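Gramby Wildlife Shelter - Frequently asked questions

I've found an injured animal. What should I do?

Keep it dark, quiet and warm. A cardboard box with air holes and an old towel will do for most birds and small mammals. Don't give it food or water, and keep children and pets out of the room. Then ring us on extension 10 and we'll talk you through the next step.

Can I drop an animal off without calling first?

We'd prefer you didn't. Our intake room is small and we may need to send you to the Naltley clinic instead. Intake is open from 8 am to 6 pm every day except Wednesday, when it closes at noon.

Where do I park?

Use the grassed parking area past the main gate on Hellwig Road. Please drive at walking pace. 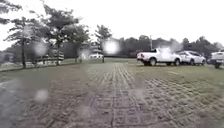
Do you take bats and snakes?

Yes, but never handle either one yourself. Lucyna Sikora coordinates our trained handlers and will arrange for someone to come to you. Bats can carry disease even when they look healthy - if you've been bitten or scratched, wash the wound and see a doctor the same day.

What happens to animals that can't be released?

Our vet, Friederike Grube, assesses each animal on arrival. Some go to licensed sanctuaries. Others are put to sleep if they're in pain and won't recover. 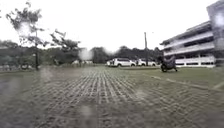 Grass pavers and open sky

Can I visit the animals?

No. Animals in care need to stay wary of people, so the enclosures are closed to the public. We hold an open day in June with talks and a tour of the food kitchen.

How many animals do you treat?

Last year we admitted 2633, most of them birds. We have 33 outdoor enclosures and 29 trained carers who look after young animals at home.

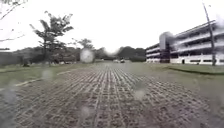 How do I become a home carer?

You'll need to be over 18, complete the two-day course and have a spare room or shed away from pets. Course dates are listed on Pleveo, our booking site. Places fill quickly before spring.

Can I find out how my animal is doing?

Yes. Quote the number on your intake slip and allow two days before you call.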